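Rodley, die Zweite: vom Chefinnenwechsel und meinem Lieferwagen

Ich hatte ja versprochen, mich erst wieder zu melden, wenn mein Rodley da ist. Ist er nicht. Also schreibe ich trotzdem, denn es gibt Neues, und einige von euch haben mir gemailt, ob ich nach der Meldung vom Führungswechsel jetzt nervös bin. Ein bisschen, ja.

Kurz für alle, die hier neu sind: Ich habe mir im Frühjahr einen kleinen elektrischen Lieferwagen bestellt, Modell Sisell, mit der kurzen Kabine und der Schiebetür auf beiden Seiten. Gebaut wird er von Rodley, einer Firma, von der meine Schwiegermutter bis heute glaubt, sie stelle Gartenschläuche her. Anzahlung 700 Euro, Liefertermin September. Den September haben wir inzwischen zweimal verschoben bekommen, beide Male mit einer sehr freundlichen Mail, in der viel von "Reife" die Rede war. (Des Produkts, hoffe ich.)

Und jetzt also Bernadette Esposito. Sie kommt vom Zulieferer Fisik, hat dort die Batteriegehäuse verantwortet und übernimmt bei Rodley die Geschäftsführung. Heriberto Ventura, der Gründer, geht in den Beirat und will sich, so stand es im Kundenbrief, "wieder stärker der Produktvision widmen". Ich habe den Satz dreimal gelesen und weiß immer noch nicht, ob er jetzt morgens ins Büro fährt oder nicht.

Schlecht finde ich den Wechsel trotzdem nicht. Ventura konnte wunderbar erzählen, ich war ja selbst bei der Vorstellung in der Halle und habe danach noch auf dem Parkplatz bestellt, am Handy, im Nieselregen! Aber eine Fertigung hochfahren ist eben ein anderer Beruf. Esposito hat in ihrer ersten Kundenrunde per Video erstaunlich trocken vorgelesen, was fehlt: Türdichtungen, ein Steuergerät, Leute in der Endmontage. 100 Fahrzeuge sollen bis zum Jahresende raus, danach wird hochgefahren. Ich stehe auf Platz 176. Rechnet selbst.

Geärgert hat mich eher die Sache mit dem Laden. Beim Bestellen hieß es noch, die größere Ladeleistung sei serienmäßig, jetzt ist sie Teil des "Komfortpakets". Ich habe nachgefragt und eine Antwort bekommen, die sich auf die Preisliste bezog, die aber erst nach meiner Bestellung erschienen ist. Da bleibe ich dran. Wer von euch auch so einen alten Vertrag hat: schaut mal auf Seite 2, ganz unten, da steht es bei mir noch schwarz auf weiß. Gerne in die Kommentare damit, dann schreibe ich das gesammelt an den Kundenservice.

Probegefahren bin ich übrigens noch einmal, bei Mwakyusa, dem Händler, der hier in der Gegend den Service machen soll. Der Sisell fährt sich immer noch toll, sehr leise, Wendekreis wie ein Einkaufswagen. Die Rückfahrkamera ist mir zu dunkel, und der Becherhalter taugt nur für Espressotassen. Im Laderaum klapperte etwas, das wir zu zweit nicht gefunden haben. Der junge Mann vom Service meinte, das sei der Vorführwagen, der habe schon viel mitgemacht.

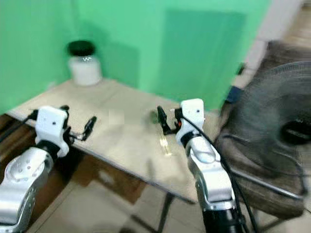

Weiße Dose, schwarzer Deckel, grüne Wand

Meinen alten Diesel bringe ich jetzt doch noch einmal durch den TÜV. Die Bremsen hinten sind fällig, und die Heckklappe hält nur, wenn man sie mit der Schulter überredet. Eigentlich wollte ich in den keinen Cent mehr stecken, aber ohne Auto kann ich meine Märkte vergessen, und ein Mietwagen über mehrere Monate kostet mehr als die Reparatur.

Ob ich storniere? Im Moment nicht. Die Frist für die kostenlose Rückgabe läuft bei mir noch, und ich möchte die nächste Kundenrunde abwarten. Falls jemand von euch schon einen ausgelieferten Sisell hat: Wie weit kommt ihr im Winter mit voller Ladung? Die Werksangabe kenne ich, die glaube ich nur nicht so ganz.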